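Sneha Tomar
Went to Taramwood last night, the indoor mini golf and bowling place out past the Skundano outlet stores. A few people asked how it was, so I'm putting it in one thread.

Sneha Tomar
There are two mini golf courses, one easy and one hard. We played the hard one. You get a scorecard and a short pencil at the desk, and they send groups out with a few minutes between them, so we never had to wait long at a hole.

Sneha Tomar
Price was 13 dollars a person for one round. Shoes are included if you bowl, but bowling is charged by the hour per lane. Ask which one you're booking, because the website mixes the two up on the last page.

Sneha Tomar
The hard course has 18 holes. Hole 6 has a ramp that sends the ball back to your feet if you hit it too softly. I took seven shots there. My brother took two and mentioned it for the rest of the evening.

Sneha Tomar
Parking is free but the front lot fills up by 6 pm. Use the one behind the building. The side door is open until 9 and it brings you in next to the lockers.

Sneha Tomar
Food: pizza, fries, nachos, and a decent grilled cheese. The kitchen is run by Sandhu, same people who have the counter at the ice rink. Order before you start your round and they text you when it's ready. You can't take food onto the courses.

Sneha Tomar
The arcade uses a Cukunell card that you load at a machine by the entrance. I put ten dollars on mine and ended up with 337 tickets, which got me a keychain and two packs of gum. The balance stays on the card, so keep it if you plan to go again.

Sneha Tomar
For parents: kids under five play the easy course free with a paying adult. There are small putters in a bin at the desk. Lanes 1 through 4 have bumpers, and you have to request them when you book.

Sneha Tomar
Party rooms can be rented for two hours. The woman at the desk said they hold 13 kids each and that November is nearly full already. Deposit is refundable up to a week before. You can bring your own cake but no other outside food.

Sneha Tomar
It does get loud once the lanes fill up. If you want a quieter visit, they open at 11 am and the desk told me it stays slow until school lets out.

Sneha Tomar
I'd go back for the golf. Bowling was fine, but our lane had to be reset twice and it took a while to get somebody over.

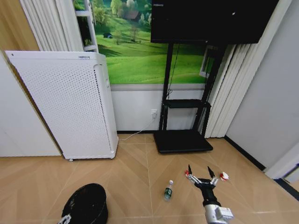
Sneha Tomar
Next time we're trying the easy course with my niece. I'll add her score to this thread.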